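Naketti shadow fault

The Naketti shadow fault was an error in the simulation software used to train the Naketti table-clearing robot.

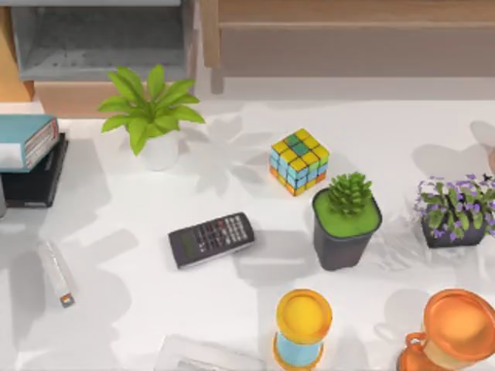

It caused the robot to treat some shadows as solid objects, and to stop or turn away when its planned path crossed them. The fault was found in May by Liv Vik, a test engineer at Nygård, after three stops in one afternoon on the real machine.

Background

Naketti was trained on computer-rendered tabletops before it was allowed to work on real ones. A typical view shows a white table from above, with things such as books, a calculator, a puzzle cube and potted plants. The leaves of the plants throw soft grey shadows over the white surface. The training set held 1532 such views.

Cause

The labels for each view were made by a program called Ultia. In 80 of the views, Ultia had joined the shadow of a plant to the plant itself, so both received the same label. The robot learned from this that a grey leafy shape on a pale table has height. Pale surfaces made the fault worse - on dark tables it was hardly noticed.

Effects

No person was hurt. In one test the arm went round a shadow and pushed a cup off the table. Ayman Hamdy, who led the safety review, classed the fault as serious, as the arm could move sideways without warning towards a person standing near.

Correction

Eskil Nyberg rewrote the part of Ultia that separates shadows from objects, and the wrong labels were made again. The speed of sideways movements was also limited. The corrected version passed five test rounds at Nygård. A similar error with clear plastic containers was reported later and is still open.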